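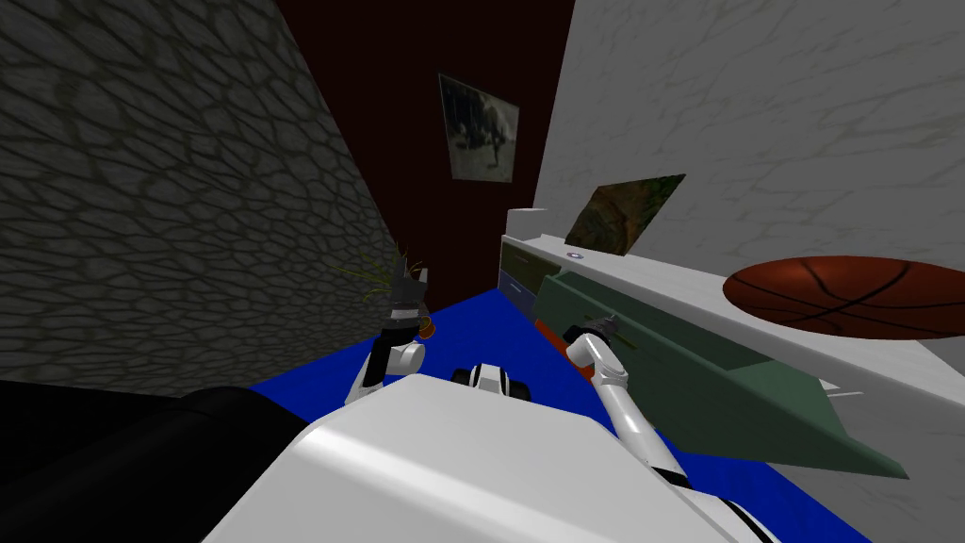

No. 3

18 April 2026

The head camera in the simulator now sits where it will sit on the real robot, and most of this week went into finding out what that costs. From head height, looking down and forward, the white shell of the torso takes up a good part of the bottom of the view. I had planned around a clear floor. What I have is a blue wedge between the stone-textured wall and the counter, with both grippers raised on either side of it.

The room is one I named Closthorpe. It is a tight corner on purpose: gray cobble texture on one side, maroon at the back, pale wall and long white counter on the right. The colors are ugly and easy to tell apart, and the floor in particular segments cleanly at any exposure. The textures came from the Storkby pack, including the basketball pattern on the flat disk at the near end of the counter. I have kept the tilted painting over the counter for now. It gives the feature tracker something to hold on the pale wall, which is nearly blank.

Two problems are left. The first is the collision mesh. The arms were exported from Prurkstead at full detail, 2892 faces for one gripper, and the contact solver slowed to a crawl whenever a finger got near the plant. I replaced each finger with 3 convex hulls and cut the mesh for the upper arm down to a capsule. Step time is fine again. The visual mesh is unchanged.

The second is the camera mount. I modeled it as rigid. The printed bracket in my garage flexes when the right arm stops hard – enough to smear the image for a few frames. I logged over 2000 frames on the bench and will fit a simple damped spring to them before adding anything fancier.

The wrist controller is still the Dumitrescu board, old firmware. It drops the first command after power-up, so the startup script sends a zero twice. I want that gone before the arms are mounted in July. Joint limits for the left elbow are next, then the cable run through the shoulder.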